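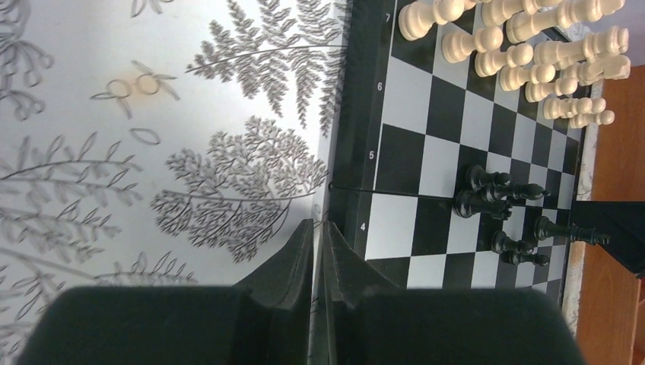
4.2 Board, pieces and cloth

The chess activity used one set throughout. The board is small, with black and white squares inside a black border. Rank numerals and lowercase file letters are printed on the border in white, small enough that a standing piece can hide a letter from someone sitting low. One army is cream-white and the other is black. We refer to them as the white and black pieces in the usual way, and to the squares by the printed coordinates.

The board was laid on a white tablecloth with grey fern and leaf patterns and scattered pale orange flowers. We kept the cloth for all the Civholm table activities, including the two card games and the place settings in Section 4.5. Its print is a good deal busier than the board, and Yimyam's earlier notes on the draughts trials had already asked whether a patterned ground makes small pieces harder to find once they have left the squares. We return to this in Section 5.

A set laid out for play has a clear finished state. Every piece has a square, and anyone who knows the game can check the result at a glance. This is one reason chess was chosen over dominoes, where the end of the setting-out is a matter of taste. Most of what is of interest to us comes before that, in the stretch when part of the set is in place and part is still in a group or lying down.

4.3 Stages of setting out

We divided setting out into standing up, placing and straightening. Standing up covers any change from lying to upright, wherever the piece is on the board or cloth. Placing means putting an upright piece on the square it will keep. Straightening is a small movement within a square, usually to bring a piece back to the middle. The same piece may go through these in any order and more than once. A pawn that is placed, knocked and stood up again is counted afresh. With these rules the Lumanlan coders marked 414 separate handlings of chess pieces across the activity.

Unfinished layouts were described by colour. In many of them one army was in its rows while the other was still partly gathered on the middle or near squares. 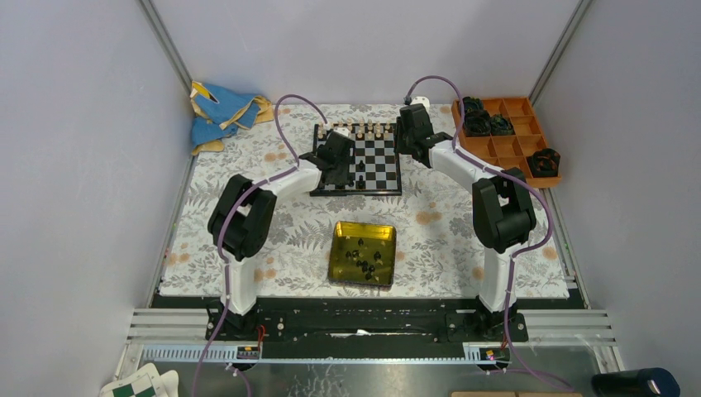 A layout of this sort was coded as "one side ready" if the first colour had its pawns in a line and at least one taller piece behind them, and as "open" in all other cases. We did not require the pieces to be on their correct starting squares. A knight and a bishop exchanged by mistake leave the row looking full, and several players at Civholm set up this way, noticed later and swapped them during the game.

Printed coordinates were used for coding only. We followed the border labels even when the colours were set at the opposite ends from those in a rule book, so that a black piece on the rank marked 1 was written down as standing on the first rank. Sarmiento first tried naming the ends "near" and "far", but the terms had to be changed whenever the view was from another side of the table.

Lying pieces needed a rule of their own. A lying piece often covers parts of two squares, and its head may rest on a different square from its base. We gave it the square under the base. Where the base was out of view, the piece was marked "lying, square unknown" and left out of the counts by square, though it was kept in the total. Figure 3 illustrates both positions: a black piece stands in the corner square of the first rank while others of its colour lie on their sides over the right half of the board. We treated such a layout as open whatever the state of the white pieces.

Figure 3. Standing and lying black pieces. Ranks 1 to 4 can be read on the left border.
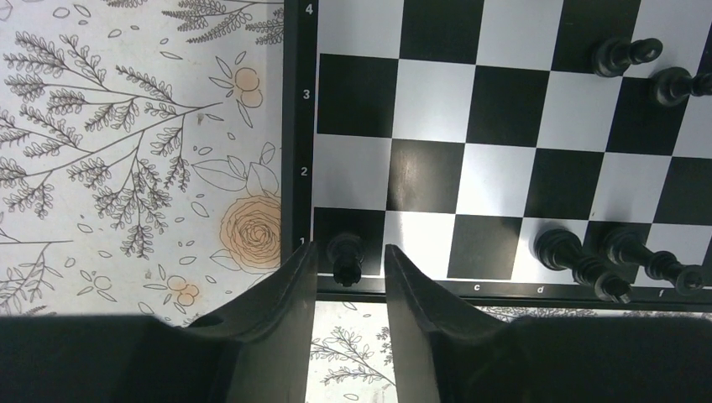
4.4 Agreement between coders

Each coder worked alone and in sessions of no more than 30 minutes. Sarmiento and Yimyam then went through the disputed entries together, using the Nandex sheet to compare the two versions line by line. Disagreement was rare for placing. It was common for straightening, where a slight turn of a piece could be read as a correction or as part of letting go, and we report straightening separately in the tables for that reason.

Nine entries could not be settled. All of them concerned lying pieces close to the edge of the board, and they remain in the Releck list under the heading "undecided".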